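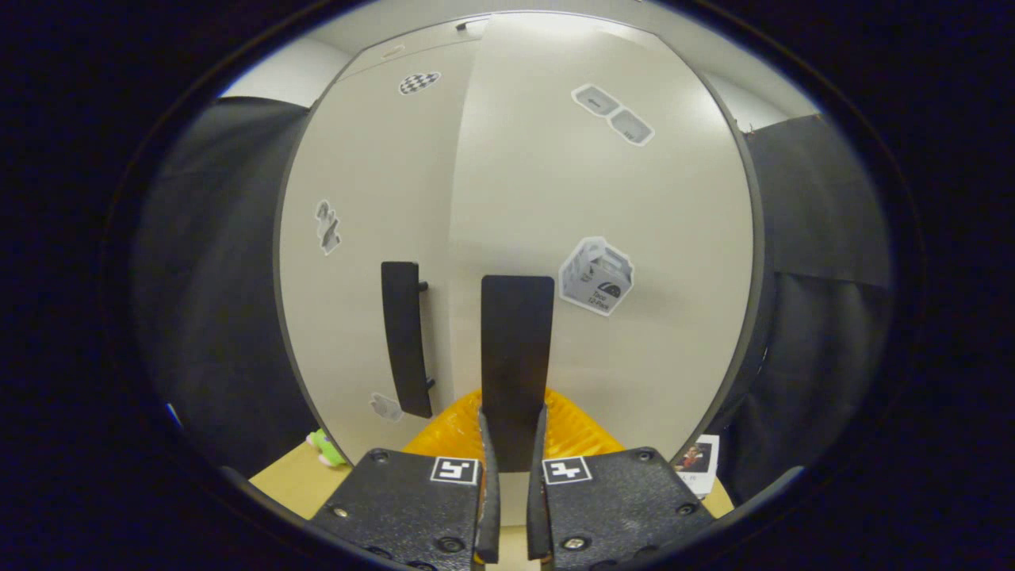

Ticket 134 – Liteck 262 label printer drops off the network
Opened from: Caststead, front office
Status: open, then closed, then open again (see below)

Hi again! Me from the Caststead shop. I'm writing everything into this one ticket as I go so I don't end up with five half-finished emails to you like last time. Sorry in advance for the length.

**What's wrong**

The Liteck 262 prints fine in the morning and then at some point it just isn't there anymore. The screen on the printer still says "Ready" and the green light is on, but the laptop says "Printer offline" and Perron (our shipping program, version 2) gives me this:

```
Could not reach device LITECK-262
Job held in queue
```

If I turn the printer off and on, it comes back and every held label prints at once. Yesterday that was a whole strip of duplicates, because of course I'd hit Print again on half of them. I'd love a way to clear the queue from inside Perron, by the way. The only one I've found is going through the Windows printer window and canceling jobs one at a time.

**Setup**

- Liteck 262, on Wi-Fi, about three years old
- Windows 10 laptop, also on Wi-Fi
- Router is the one the phone company gave us, on the shelf past the tall white cabinet (the one with the Taco 12-Pack sticker on it, if whoever comes out from Stostitz needs a landmark)
- No cable run to the printer. There's a network jack on the wall but I don't know if it's live

**First round**

Did the stuff on your help page. Restarted the laptop, restarted the router, removed the printer from Windows and added it back. It worked all through lunch and I got very excited and told you to close the ticket. It died again before the afternoon pickup. So, reopened, my apologies.

I also swapped the roll of labels, which I know has nothing to do with anything, but it was low.

**Your reply, and what I did with it**

You asked for the network page from the printer. I held down the feed button until it blinked and it printed a long strip. The parts that looked important:

```
Mode: Infrastructure
IP source: DHCP
Signal: Good
Power save: On
Firmware: (blank)
```

The firmware line really is blank, I didn't leave it out. Is that normal? You didn't say in your next message so I'm asking again.

You also asked me to try pinging it the next time it vanished. Took me a minute to find the black window, but I got there. While the printer was "offline" I got four lines of "Request timed out." Then I pressed the feed button, one blank label came out, and I tried the ping again – and it answered! All four! I didn't restart anything in between. Perron still said offline for a bit, then the held jobs started coming out.

So that felt like a real clue to me. It's napping.

**Power save**

Turned it off like you said. For anybody else at our other locations reading this ticket, the setting is not in the Windows driver, even though there's a tab there called Power. You have to type the printer's address into a web browser and go to Network, then Wireless, then scroll way down past the security stuff. Uncheck the box and hit Apply, then hit Save on the *other* page. I missed the Save part the first time, so it forgot everything when I unplugged it, and I spent a good while thinking the fix hadn't helped.

Second time I did both. Printed the strip again and it says "Power save: Off" now.

**After that**

Much better. It made it through a full day with no dropouts. The next morning, though, first label of the day, offline again. Pinged it, timed out. Pressed feed, blank label, and this time the ping did *not* come back.

Printed the strip one more time and compared it with the old one, and the address was different. The last number had changed. Windows was still hunting for the old one. I'm guessing the router handed out a new address overnight, but you'll know better than me.

You sent instructions for reserving an address on the router. I logged in (the password was on the sticker on the bottom, not the one in our binder) and found the list of connected devices. The printer was in there under a string of letters and numbers and not its name, so I matched it to the hardware address on the strip. Clicked Reserve, restarted the printer, and then changed the port in Windows to match.

One small thing in case it helps the next person: Perron keeps its own copy of the printer address. Changing it in Windows wasn't enough. I had to go into Settings, Devices, pick the 262, click Forget, and add it again, and then reset the label size because it went back to the default. My first test label came out with the bottom of the bar code missing.

**Where we are as of 12/31/18**

Two full days of shipping with no dropouts, and the laptop was shut down overnight in between. The address stayed put and Power save is still off. I'm not going to ask you to close it yet, I've learned my lesson – could you leave it open until we're through the holiday returns?

Still need from you, whenever there's time:

1. The blank firmware line. Should I be updating it, and if so, from where?
2. Whether the wall jack by the printer is live. I'd happily run a cable and be done with Wi-Fi on this thing.
3. A way to clear held jobs in Perron without canceling them one by one.

I kept all three strips and taped them inside the binder, along with the correct router password.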